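The Green Board

My uncle had a repair shop in Bendness, in the street behind the bus station, and when he became too sick to climb the stairs he gave me the key. He did not say that the shop was mine. He said only that there was a computer on the second shelf which belonged to the Holroyd library, and that I should finish it before the winter.

I was not a repairer. I had worked for eleven years in the office of Stoltent, where we sold pipes, and I knew computers as a person knows the neighbour's dog. But I took two weeks of leave and I went.

The shop smelled of dust and oranges. He kept the peel in a jar, I never learned for what. On the wall hung a calendar from Skimuvix, still open at October, and in the square for every day he had written a number in grey pencil. The last number was 1,467. I thought at first that it was money. Later I found his notebook and understood that he had been counting the machines which left his door in working order, from the first one, a radio with a cracked dial.

So the library's computer would be 1,468, if I did not spoil it.

In the evening I called him. His voice was small, but he was happy to be asked.

"Did you take off the cover?" he said.

"Yes."

"Then don't touch anything. Look at it first. Make a cup of tea and look."

I made the tea. I sat on his stool, which was too low for me, and I put the lamp near. I had expected something ugly inside, like the inside of a drain. Instead it was a green colour, the green of a pond in the shade, and it had streets. I looked for such a long time that the tea went cold and the lights in the bakery across the road went out.

The next day he told me to take out the memory, all of it, and put each stick on a clean towel. I was afraid of the small latches. I pushed the first one with my thumb and it opened with a sound like a tooth on a nut, and I stopped breathing. Then I did the others.

"How does it look now?" he asked me on the phone.

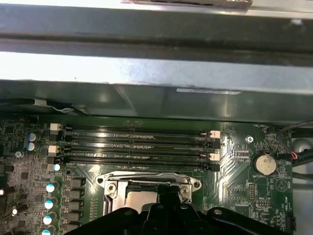

"Like a house after the movers," I said. "Four long black slots and nothing in them. Some latches are white and some are black."

"They take turns," he said. "White, black, white, black. I always liked that." He was quiet for a while, and I could hear a trolley passing in the hospital corridor. "And the label, under the rail? Can you read it?"

I bent down with the lamp. I moved my head to the left and to the right.

"No," I said.

"I couldn't either. I tried for a whole afternoon."

We laughed then, both of us, and he began to cough, and a nurse took the phone and said it was enough for today.

I went back to the stool. There was a soft brush in his drawer, the kind that children use for watercolour, and I started at the left side, as he had taught me, and went slowly along the first slot – and then the second. Outside it had begun to rain. Somebody tried the door, saw me through the glass with the brush in my hand, and waited under the awning until I got up to let him in.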